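7 March 2023

I finished moving our phone and internet over to Iltier last week. We had been with Pakden for 14 years and I put it off since November, mainly out of dread of the hold music. The new bill is $66 a month, with the landline included. Pakden wanted more than that for the internet alone.

The switch took 2 calls and one visit. I kept the old number. Voicemail greetings do not carry over, so record a new one the first day or callers get a beep and nothing else. 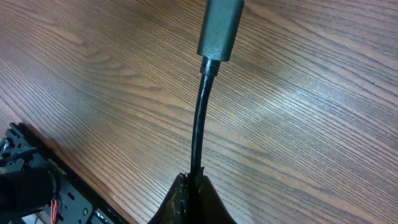

My sister says I should have dropped the landline altogether and saved the money. She gave hers up years ago and has never missed it. I still like having it when the cell signal goes, and out here that means most storms.

Pakden still owes me a refund for the unused part of February. I'll post again when the check comes.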